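Comparing two grippers on a cable and box job: how we set up a fair trial

Robot Notes Home Guides Grippers and wrists Arms Cameras 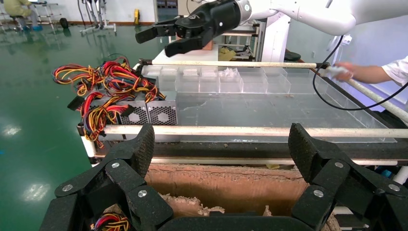

Before you go any further, could you say whether any of this applies if I've only got one arm? That was the first message to come in when I put up the short version of this guide, from a reader who left no name, and it's a very good place to begin. Yes, it does. You can run the whole comparison on a single arm, swapping the gripper halfway through, and it will simply take you longer. Two arms on one table let you leave both grippers fitted, and that saves a good deal of fiddling with flanges, but you'll then have the difference between the arms to think about as well (more on that further down).

I should say what we were trying to settle. We had a jointed two-finger gripper with textured pads, which we call the Brasness, and a plain parallel one, which everybody calls the Illum. The work was sorting odds and ends from old computers: power supplies with all their leads still on, and bits of paper and packing that have to go into small clear compartments. It's horrid work for a gripper, to be frank. A power supply is a heavy metal box with a bush of wires growing out of it, and whatever you do the wires get there first.

What you'll need

Two grippers, or more if you're feeling patient
An arm with a wrist camera, or a wrist you can fix a camera to
A table you can get round on all sides
Two power supplies of the same sort, cables left on
A clear tray with small compartments
Scrap paper, crumpled up
An open cardboard box (an old tatty one is fine)
A notebook, and a pen on a string

Step one: fix the wrist camera first

I always used to leave this until last and I always regretted it. Fit the camera so that both fingertips show, one at either side, with the palm at the bottom of the view. You want to see the pads themselves, not only the space between them, so that when a grip fails you can go back through the recording and see which pad let go. Open the gripper as wide as it will go and check you haven't lost the tips. Then close it and check again. Jointed fingers swing through quite an arc, and a view that looks lovely when open can be all knuckle when shut.

Step two: lay out the table

Put the power supplies side by side at one end, vented faces towards the camera if you can. Let the cables fall as they like. It's very tempting to tidy them, and I do understand, but a tidy bundle is a different job from a tangle and you'll flatter whichever gripper goes first. Put the tray where both arms can reach it, and the box below and in front.

Clear acrylic deserves a word of warning. Our depth readings went straight through the tray and found the table instead, so we taught the heights by hand - slow, but it only has to be done once. If your floor is shiny, as a lot of painted factory floors are, watch for bright patches behind the tray too. We moved our table a little way along and the worst of it went.

Step three: agree what counts as a grip

Do this before anything moves, and write it down. Ours was this: the item leaves the surface, stays up for 3 seconds, and is let go where it was meant to be. A power supply lifted by its cables doesn't count, however pleased you are to see it go up. We argued over that one through an entire pot of tea.

Step four: run the trial

Go through the same set of picks with each gripper, in the same order, and then again in the reverse order. We did 291 picks for each, spread over most of July. Keep your finger force the same where the two controllers allow it. We ran both arms from the Saarinen controller, saving everything under a project folder called Eron, and the log came to 2313 lines by the end, counting the restarts.

If someone has to reach in to reset the tray, pause both arms first. Both of them, please, including the one that's parked and looks as though it's having a rest. Put the pause on a button near the person doing the reaching.

Step five: swap and check

Now put each gripper on the other arm and repeat a small batch. If the results follow the gripper, all well and good. If they stay with the arm, you've been measuring the arm, and it's back to calibration, I'm afraid.

What we found

The Brasness was happier with the power supplies. Its pads give a little and it would hold on even when a lead had got trapped underneath. The Illum was a good deal better at paper, because slim straight fingers go down into a compartment without knocking the sides. Neither could manage a single connector plug hanging from its cable with any reliability, and I'd like to try narrower pads before saying more.

We've kept both on the table for now, the Brasness for the heavy things and the Illum over the tray. If you try this with a suction cup for the metal casings, do write and let me know how you dealt with the vented side.

Next guide: Choosing pads for jointed fingers
Filed under Grippers and wrists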